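Medalen: Frequently Asked Questions

What is Medalen?

Medalen is a method for teaching a robot two-handed tasks from demonstrations that people give with hand-held grippers. No robot arm is needed while you teach. You pick up the grippers, do the task, and the recording becomes training material. It was developed at Hendusano by Pallavi Sandhu and Alois Ammann, and we're still a bit giddy about how well it works!

What was the main result?

We trained on 877 demonstrations and then held back 40 starting positions the policy had never met. It finished the task from 31 of them. Our older method, Todside, managed 10 on the same set, so this was a very good Friday for us.

Why work with a clear box?

Transparent things are hard (and fun!). A depth sensor tends to look straight through acrylic, and the edges come and go with the light, so a policy can't lean on a neat outline. People cope by moving their heads and by feeling for contact, and we wanted to see how much of that could be learned from examples.

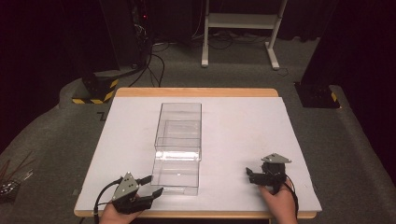

Does the policy need to know the exact size of the box?

No. We never give it a model or a set of measurements. It learns from the camera views and the gripper motion, and it seems to work out where the walls are from small glints and from how the two hands move relative to each other. Pallavi has a longer write-up of this coming in February.

Why use a camera on each gripper as well as one at head height?
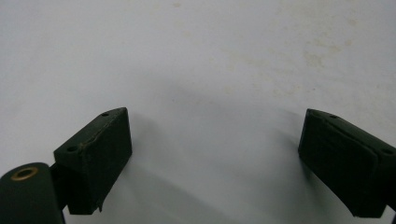 Close views matter most in the last stretch before contact, when a small error ruins the grasp. Taking them away cost us more successes than any other change we tried. They also bring in clutter the policy has to learn to ignore: tan specks on a white surface, a soft gray shadow between the green fingers, a scuff along the top of one of them. We leave all of that in the training images, and Alois is convinced it helps (I've come around to his view).

How long does training take?

3 days on our machine, Bhardwaj. A smaller version finishes overnight and is good enough for trying out ideas.

Where does it still fail?

Mostly when one hand arrives early and doesn't wait for the other. We're working on timing now, and if you have tried something that helps, please write to us!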